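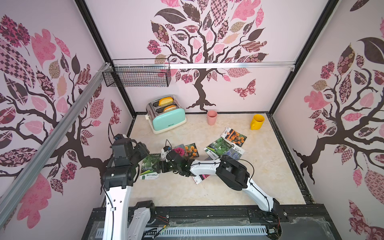
Vol. 3, No. 2, p. 20

Thin Fingers or Wide Pads? Picking Up Flat Things with Two Arms
Jonalyn Dimaculangan and Jericho Mercado
Project advisor: Dorottya Csizmadia
Submitted September 9, 2022

Why we picked seed packets

Our first plan for this project was to compare grippers on cups and mugs. We got through that part quickly and it was kind of boring, to be fair. Both sets of fingers did well on cups. Then Jericho dropped a seed packet on the floor of the cell and neither set could get it up again, and we knew we had our topic!

A seed packet is a great test object. It is thin, it bends, it slides on a smooth floor, and the shiny parts bounce light back at the camera. We kept the toaster, the pink cup and the yellow mug in the workspace so the arms would have to work around things, the way they would on a real kitchen counter. The artificial flower stayed in as an easy pick.

What we compared

Fingers: the tapered black ones (we call them "thin" in the tables) against a set of wide pads from Hirnateo.
Camera: the overhead view alone, then the overhead view plus a small camera at the wrist.
Controller: the Netwood software with its default grip force, then with the force turned down.

We ran 1,383 grasps altogether, with both arms. The arms were driven by hand for all of them, with Jonalyn and Jericho swapping places whenever one of us got tired. A grasp counted as good if the object came up off the floor and stayed in the fingers for a slow count of five.

Fingers

The thin fingers won on packets, and by more than we expected. A tapered tip can get under a packet edge if the edge is lifted even a tiny bit. The wide pads mostly pushed the packet along until it hit something. On the mug it went the other way. The pads held the handle firmly, while the thin fingers let it swing.

Our favorite trick came from Alfredo Mangubat, who was working at the next bench and got curious. He suggested pinning one corner of a packet with the left arm so the right arm could slide in from the other side. It took us a whole afternoon to get the timing right – and then it worked three times in a row and we were yelling.

Grip force

We started at a setting of 3,000 in the software, the default. The packets came up, but they crumpled. At 2,000 they kept their shape and we lost hardly any grasps. Below that they began to slip. These are just the controller's own units, so please don't read them as newtons.

Cameras

From overhead, a packet is easy to find and hard to grab. You can tell where it is, but you can't judge the last little bit between fingertip and paper. The wrist view was a huge help there. With a marigold packet we could read TAGETES PATULA off the orange band and watch both fingertips over the floor and the paper at the same time.

The wrist view has its own problems. Glare on the tile can wash out a light-colored edge, and two packets with the same flower photo are hard to tell apart when one overlaps the other. We learned to come in from the darker photo end when we could.
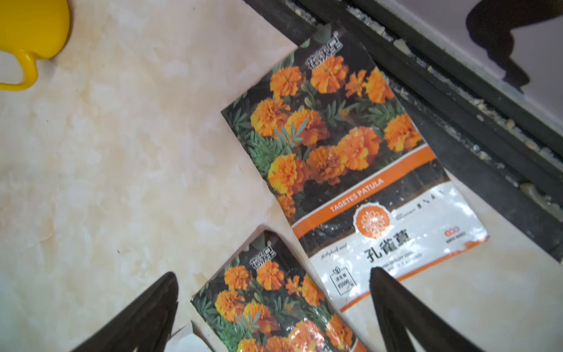 Which camera should you set up first if you only have time for one?

Set up the overhead camera first. You need it to find objects and to keep the two arms from bumping into each other. Add the wrist camera as soon as you start on anything thin.

What we would change

Our order of testing was not fair. We did all the wide pad runs in the first weeks, when we were still learning to drive the arms, so some of the gap between the two sets is probably just us getting better. Next time we would switch fingers every 20 grasps. We would also tape down the cable by the grippers before starting.

In March we hope to try a third set of fingers with a soft tip, and Jericho Macapagal has offered to write a script that sorts the wrist video by object. We can't wait to see what a fingernail shape would do!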